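Community > Furniture > Tabletops

Light wood-grain table: real or printed?
Kaisu Riihimäki
Seller calls the top solid wood. I doubt it — the streaks look too tidy. The listing is from Cismont. How do I check before paying?
2 replies · 731 views

Grurnholm
Look at the end of the board. Grain lines on top should carry over the edge. If they stop dead, I wouldn't believe "solid," whatever the ad says.

flasholm12
mine looks real and i never checked. just buy it

Last updated: Thursday

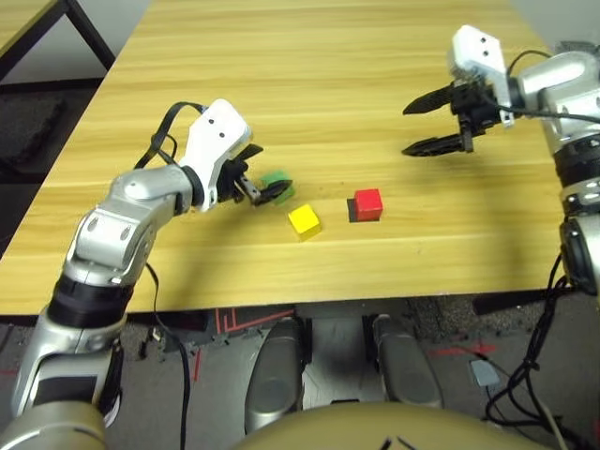

Tan and amber streaks on the tabletop, with the red, yellow and green blocks.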